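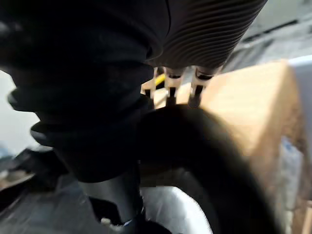

Fig. 1. Sleeve, wrist cover and the three fingers, with the cardboard box to the right.

Vondville Shared Workshop
Arm build group: minutes of meeting held June 22, 2019

In the chair: Emiliano Nava
Apologies: one received from the Plostow members, who are moving their lathe.

1. Minutes of the last meeting
Agreed as correct, with one change. The sentence about the bench supply should say it was lent to the group, not given.

2. Sleeve
The black pleated sleeve is on. Emiliano said the folds bunch up near the wrist when the elbow is bent hard, and he would like to lose some length at the top end. Two members were against cutting it until the cable run is settled. Agreed to leave it uncut and to try a tie at the top instead. If the tie rubs, the matter comes back to the next meeting.

3. Fingers
All three fingers are to stay as they are for now. There was a long discussion about softer tips. The Afridi rubber sheet was passed round and most people thought it too thin. Emiliano will ask whether they sell it thicker and whether they will post a small piece. Tips are not to be glued on by anyone before the meeting has seen them.
The closing speed was felt to be too quick for beginners. It will be turned down to 100 on the controller, and the old setting of 122 written on the inside of the cupboard door so that it can be put back.

4. Wrist cover
The ribbed cover collects dust from the sanding bench. A soft brush will be kept with the arm. No compressed air, please, as it drives the dust further in.

5. Control software
The Cirnen board drops its connection if the laptop goes to sleep. Sleep is now switched off on that laptop. The log is limited to 1000 lines and overwrites itself, so anyone who sees a fault should save the log before starting again. A member asked for a paper fault book as well. Agreed.

6. Bench space
The woodwork group has asked for its end of the bench back on club evenings. Agreed. Boxes and packaging are to go under the bench at the end of each session, and the arm is to be parked with the power off at the wall.

7. Actions
Emiliano: write to Afridi; fit the tie to the sleeve.
Whoever opens up next: speed setting, note on cupboard door.
Fault book: to be bought out of the tea money.

8. Any other business
The 2 mm hex key is missing again. Please check toolboxes at home.

Next meeting to be fixed by email.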